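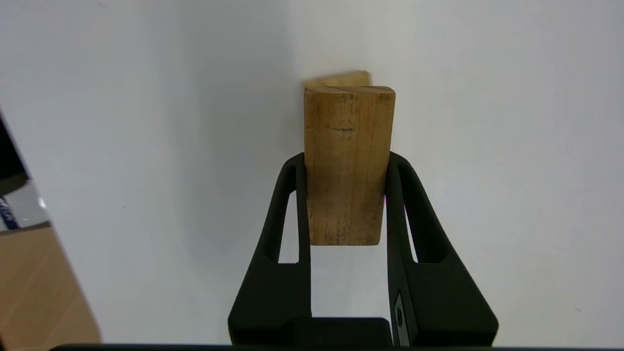
*Wooden block in the gripper, wrist camera view.*

I've been collecting demonstrations for the block project since early spring, and I would like to report that it has made me a calmer person. It has made me a person with opinions about blocks.

The arm is called Lo. The task is embarrassingly simple: pick up a wooden block, stand it on end, let go. My nephew could do it before he had teeth. Lo needs to see it done 524 times, or at least that's the number I wrote on the whiteboard back when I had no idea how long one takes, and now I'm too stubborn to rub it out.

The way it works is that I steer, and the software (Inby, which I wrote over one long winter and regret in places) saves the camera views and the joint positions while I do it. One good episode runs 20 seconds. One bad episode runs 20 seconds too, and then I have to sit there and decide how bad. Did I nudge the second block on purpose? Was that pause me thinking, or me reaching for my coffee? The learner can't tell the difference. An early version picked up a lovely habit of hovering above the block for a while before grabbing it, very thoughtful, very much like a man with a mug in one hand.

So there are rules now. No drinks. No talking to the arm. I record in batches of 10 and then get up and walk to the kitchen, otherwise my grasps drift. By the end of a long session I always come in a bit to one side and let the fingers sort it out. You can see a little of that in the one up top, with the block nearer the left finger than the right. I kept it. If Lo only ever sees perfect centering, it panics the first time it's off by a hair, and it is going to be off by a hair for the rest of its life.

What I did throw out was 107 episodes from my first month, all of them. I'd been watching the room over the top of the screen while I steered, so half of my decisions came from things the cameras couldn't see. Very smooth driving! Useless. Now I steer from the camera views only, which is like parking a truck through a mail slot, and my success rate has dropped to something I won't print.

Somebody in the Fodville robot club asked why I don't just do it all in simulation. I tried. My simulated blocks had crisp corners and no scuffs, and the policy that came out of it was a genius until it met wood.

Next up is starting with the block lying flat, at angles I haven't been choosing for my own convenience. I'm hoping to have that set finished by September. The whiteboard number stays where it is for now.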